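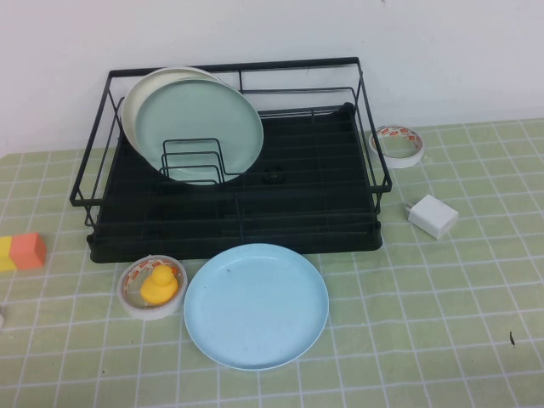 Holdale, May 2020

Listings workbook, carrying on from the last entry. Redid the asking price comparison for the Auer Road flats, old sheet was a mess. Rents and sale prices had got mixed in one column — my fault, split them now. Raw export kept in a separate tab, please don't sort it.

Pulled 56 listings from Irent. 29 left after taking out repeats and anything with no floor area. Lots of repeats are the same flat put up by 2 agents with different bedroom counts (box room counted or not). Rule for now: take the floor plan's word, ignore the headline. No floor plan, goes in the "unsure" tab.

Gukance file still gives asking price only, no sold price. So can't say anything about discounts yet. Don't quote the median to anyone outside, it's asking and half of these have sat there since November.

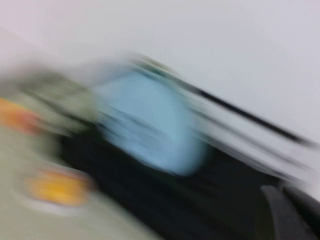

Service charge is the other headache. Some put it per year, some per quarter, a few just say "on request". Converted everyhting to yearly. One top floor flat came out at over 1000 a quarter, checked it against the brochure and it's right — lift and roof works. Left it in but flagged yellow.

Still to do:
ground rent column, mostly blank
leases under 80 years, need there own tab
ask Irent if the "reduced" date is the first cut or the latest
redo the chart with sale prices only, old one is no use

Virtual viewings column added at the end, yes/no. Not filled in past row 12 yet.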